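Tuesday, July 11, 2023
Sim bench, board insertion, Brerach task

Picking up from the January notes (Siu-ming's, the ones in the shared folder, not mine). Question is still the same: does randomizing the camera pose at train time buy us anything on insertion, or only on reach + grasp. Ji-hoon says only reach. I think insertion too but need numbers.

Setup unchanged except the fixtures are re-meshed. Lajos redid the collision on the tray so the board stops jittering when nothing is touching it. Fakir build, Ballurar planner off, policy only. Two policies:
A - fixed camera
B - camera pose resampled every episode
Same demos for both, 303 of them after Chiamaka threw out the ones with bad timestamps. 200 eval rollouts each, seeds shared so we can compare pairwise.

Arm parks off the mat at reset, gripper open. Checked the overhead-ish view before launching, board is in the tray where it should be and the holder is sitting below it on the mat.
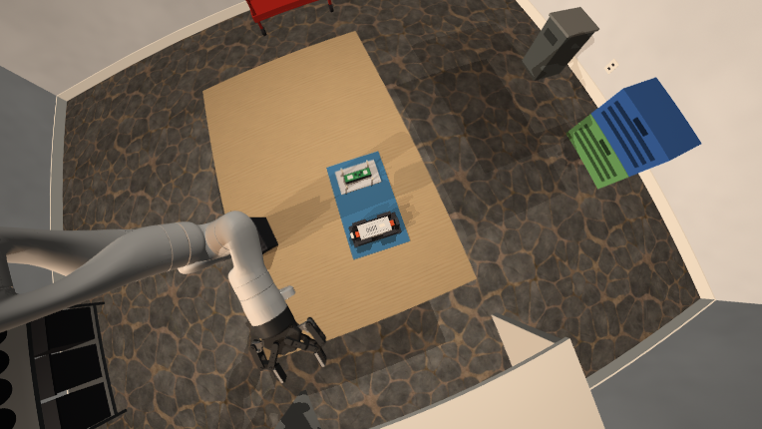
Reset check, high camera. Board in tray, gripper clear of mat.

Launched A first. Then B. Forgot to set the log dir for B so it wrote into A's folder, had to split them by hand. Ok-hee, if you see doubled episode ids in there thats why, use the copy in the folder called split.

First read, from skimming rollouts only, success script not run yet:
- A is fine on approach with its own camera. Move the camera and it goes wide, always to the same side. Looks like a constant offset, as if it learned pixel to joint directly.
- B approaches ok from most views. Slower. Hesitates over the tray.
- Insertion: can't call it. Both get the board down near the slot and then either it seats or it wedges, and from video I cannot tell which half the time.

So the success check matters more than I thought. Current one is board height under a threshold, and a wedged board can pass it. Need height AND tilt. Lajos has a tilt check in the Sterkine repo, will port tommorow.
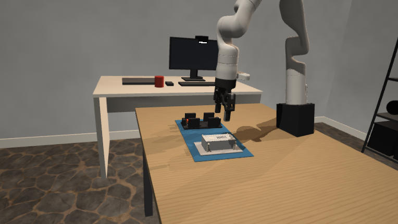 Low side camera is the one I'd like held out for eval. Neither policy should see it in training, and it is far enough from the high view that B can't get there by interpolating. Worry is shadows: the arm throws a big one over the tabletop next to the mat, and if light direction stays fixed then the shadow is a free cue for where the gripper is. A could be leaning on that. Cheap test, rerun A with shadows disabled, same seeds, see if approach error moves. If it does we have to randomize lights in both arms of the study or the comparison is junk.

To do
- port tilt check, rescore everything
- A with shadows off
- ask Chiamaka if the dropped demos can be re-stamped, would like them back
- fix log dir default so it errors out when empty
- Ji-hoon wants a wrist cam condition. Not this week, GPU queue is full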